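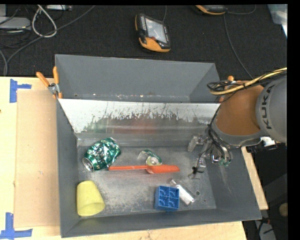 The bin cell at Planach, clamps on and can in.

Keeping Eden running: an afternoon with Janelle Catacutan
10/27/21

The first thing Janelle Catacutan did when I walked into Room 213 was hand me a spring clamp and ask me to squeeze it. I squeezed it. She took it back, squeezed it herself, made a face and dropped it in a drawer.

"Too soft," she said. "That one's for holding papers now."

I'd come to Planach to talk about Eden, the bin-picking cell she has been looking after since last December, and I figured we'd begin with the arm. It's a KUKA, it's gray and orange, it's the thing everybody looks at! But Janelle wanted to start with the clamps, so we started with the clamps.

"If the bin moves, you've lost your morning," she told me. "The arm knows where the walls are supposed to be. It doesn't know where they are. So somebody leans on the table, or a finger comes down a little too close to the side and gives it a shove, and from then on every single pick is off by that much. And it doesn't look off. You just start missing things and blaming the gripper."

She puts a clamp on each side and checks them by pushing on the bin with the heel of her hand, hard enough that I took a step back. If it shifts at all she starts over. There was a stretch in the spring when she tried bolting the bin down and hated it. (She has to tip the thing out to clean it, and getting the bolts out took longer than the cleaning.) So orange-handled clamps it is, the kind you'd get at any hardware store, and she replaces them whenever they fail the squeeze.

The bin itself is a big gray metal one with a back section, a deep front section where the objects go, and a shiny sloped panel in between. The slope is pretty beat up. I asked if that bothered her.

"The scratches? No. I like the scratches, they break up the shine," she said. "What gets me is the part down low. You put something red in the front and you get a red smudge floating in the metal, and if you're looking at it through a camera, that's a whole extra object that isn't there. Helmut wanted to sand the entire panel down on day one."

Helmut is Helmut Dreßler, who built the first version of the cell and then moved over to the company's other building on Pacheco Street, though he still answers his phone. I called him the next morning to get his side. "I had the paper in my hand," he said. "400 grit, a nice even finish, no more reflections. She said leave it, real bins are shiny. I still think about that panel." He laughed, but I'm pretty sure he does.

Back in 213, Janelle was sorting through what goes in the front. I loved this part. I'd expected machined parts or something, and what she had was a crushed soda can, a yellow cup, a red-orange utensil that looked like a spatula, and a blue plastic block with a cross in its face that divides it into square recesses.

"The block is the easy one, and it still finds ways to be a pain," she said. "It has flat sides, so great, you grab the sides. But if it's tight against the front wall there's no room to get a finger down behind it. So then you've got to nudge it first, and nudging is where you hit the wall, and hitting the wall is where you're back to clamps. See? It's all clamps."

And the can?

"The can I swap out a lot. It's crushed when it goes in and it gets more crushed, and after a while it's basically a coaster. I have people saving them for me. I can't drink that much soda."

Clear plastic is the one she complains about most. She keeps a few see-through pieces in the rotation, and she says they'll disappear on you against the worn metal floor, especially when one of them rolls up next to something bright and all you can make out is its edge. I bent over the bin to look for one and, yeah, it took me a second.

From there we did finally get to the arm, or more exactly to the wires, because that's where Janelle spends her time. A yellowish cable runs along the top in a bundle with some black ones, and near the gripper the black wires break out into loops that hang over the side of the bin. To me it looked like the back of my TV. I said so, and she took it very well.

"It's ugly, I know. I've had visitors offer to tidy it! Please don't tidy it. The slack is there for the wrist. When the wrist turns all the way over it pulls in a lot of wire, way more than you'd think, and if I zip-tie everything flat it looks beautiful for one pick and then it yanks a connector. I did that my first week. I came in, I thought, oh, this is a mess, let me help. And I unplugged a finger in the middle of a run."

What she does now is a routine she calls the slow lap. Before anything else in the morning she takes the pendant, sets the arm to its lowest speed, and jogs the wrist from one end of its range to the other while she watches the loops. She's looking for a wire that goes tight, and she's looking for a loop that hangs low enough to snag the rim on the way down. If she sees one, she stops, re-hangs it and does the lap again from the top. On the day I visited it took two tries, and the second time she talked me through it under her breath, sort of like somebody parallel parking. "Come on, come on, over you go, okay. Okay! Good."

After that she wipes the fingers with a dry cloth, wiggles each one to feel for play, and writes down what she felt in a spiral notebook. I got to flip through it. Entries read like "left one crunchy" and "left one fine again??" and, for one whole week, simply "no."

The crunchy finger is a sore subject. The gripper's drive board comes from a small outfit called Tronadetti, and Janelle had the original one replaced over the summer after a month of picks that closed halfway and quit. She was sure it was mechanical. She had the fingers apart on the bench twice and found nothing to fix.

"Then Helmut comes by for lunch, he's not even here for the robot, and he reaches over and holds the connector while it closes. Just holds it between his fingers. And it closes all the way. I was so mad." The board had a cracked joint right where the plug goes in. She soldered it, it cracked again, and she ordered a new one. The wait was eight weeks, and she ran the cell the whole time with somebody's binder clip on the plug.

Helmut remembers the lunch too. "I only wanted my sandwich," he told me. "But you hear it close halfway and you cannot eat."

These days a full session is 200 picks, and she sits with it for every one of them, pendant in reach. When the front of the bin gets down to nothing she stops the arm, tips everything back in by hand and gives it a stir. She doesn't place things. I asked whether she was ever tempted to, you know, set the cup down nicely so it's easy to grab, and she looked at me like I'd suggested stealing.

"I set up the table, I don't set up the mess," she said. "The table I'm fussy about." She is! There's blue tape on the wood marking the corners for a flat sheet of cardboard next to the bin, and if the cardboard drifts past the tape she pushes it back with one finger, mid-sentence, without looking. She re-tapes it herself and won't let anyone else do it, after an incident with a roll of the wrong width that she said I could skip.

I asked what she'd change if someone gave her a free week and a budget. She thought about it long enough that I started reading the notebook again.

"A second gripper, so I could take one apart without stopping. And the floor back there," she said, nodding at the carpet behind the table and its gray and white cables. "I'd like those up off the ground. I know which one is which, Helmut knows which one is which, and that's about the end of the list. If I'm out sick, good luck to you."

Has she ever written it down?

"It's on the list," she said, and picked up the pendant, because the left finger had been fine all day and she wanted to get another session in before it changed its mind. I asked if I could press start. She let me check the clamps.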